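Notebook – the bin cell, Thursday, March

Started at 7 this morning with a cup of coffee and the best of intentions, meaning to spend one hour on the bin cell and the rest of the day on the Plalteck paperwork. It is now well past lunch and I have not opened the Plalteck folder. I'm writing this down while it's fresh, partly for me and partly for whoever picks up the cell next week.

The complaint from Wednesday's log was that the arm kept stopping on a force limit when it reached toward the right wall. It did it on the way down, never on the way back up, and always on that side. My first guess was the finger calibration, so of course I redid that first (twenty minutes I would like back). The numbers came out the same as last time, to the last digit I care about.

Second guess was the bin, and I should have started there. I put the square against the back panel and it was leaning in at the top right. The spring clamp on that corner had walked down the edge, and the panel had followed it. I took all the clamps off, wiped the edges, pushed everything back to where it belongs and clamped up again, two at the left corner and two at the right, handles angled outward so they stay clear of the arm. Please keep them that way around! With the handles pointing in, the elbow finds them sooner or later, and then we are all back here with the square.

While the clamps were off I checked the bin against the blue tape on the table. The tape is still good, so please don't pull it up, even if it looks scruffy. If the bin ever does get moved, put it back to the tape first and only then run the corner touch-off. I did it in the other order once at Fastham and spent a whole afternoon chasing an offset that I had made myself.

Cables next. The bundle by the housing had worked itself into a proper bird's nest, and there was one loop I didn't like the look of when the wrist turned all the way over. I let out a little slack and ran the wrist slowly through its full turn, both directions, with my hand on the stop. Nothing pulled. It isn't pretty and I'd still like to do it over with real cable ties and a sleeve, but it will hold until the Medve parts come. I also pressed every small connector on the fingers home with my thumb. One of them clicked, which tells me it wasn't all the way in before. I can't say whether that had anything to do with the stops, so I'm noting it and leaving it there.

Then the test picks. I put in the usual mixed handful, the duster and the sponge and the little hard things, and ran 50 cycles at 60 percent speed with the force limit set back to where it was before people (me) started nudging it. No stops at all on the right wall. There were a few missed grasps on the duster, where a finger closed on a bit of fringe and let go again, but that is the duster being a duster and has nothing to do with the cell. The round yellow lid went fine when it lay flat and less fine when it ended up against the slope. The counter stood at 631 when I shut the run down, if you want to match it up with the log.

Not done yet: the dust. The floor of the bin is powdery again and I only brushed out the corners. I want to know where it comes from before I vacuum it all away, so I've left it for a day or so. My money is on the paint on the slanted back wall, but Syafiqah thinks it comes in with the objects, and she has been right about this sort of thing before. If you wipe a patch clean to see how quickly it comes back, write the time next to it in here.

Also not done: the cords on the carpet behind the table. I stepped over them all morning and they still need a proper run along the wall. I'll bring the cord covers from Clultitley when I go over there.

Next person on the cell, please check the clamps before you power up, run ten slow cycles, and only then go to full speed. Leave the force limit alone unless you have talked to one of us.

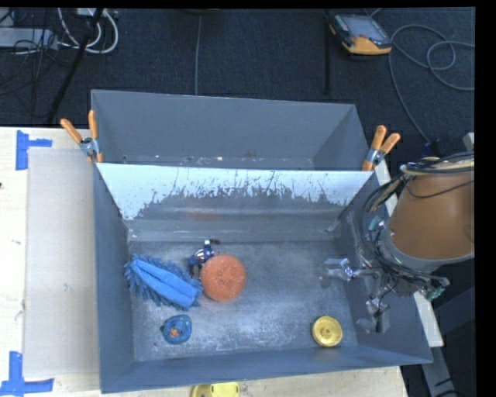

Syafiqah Simanjuntak
Cell technician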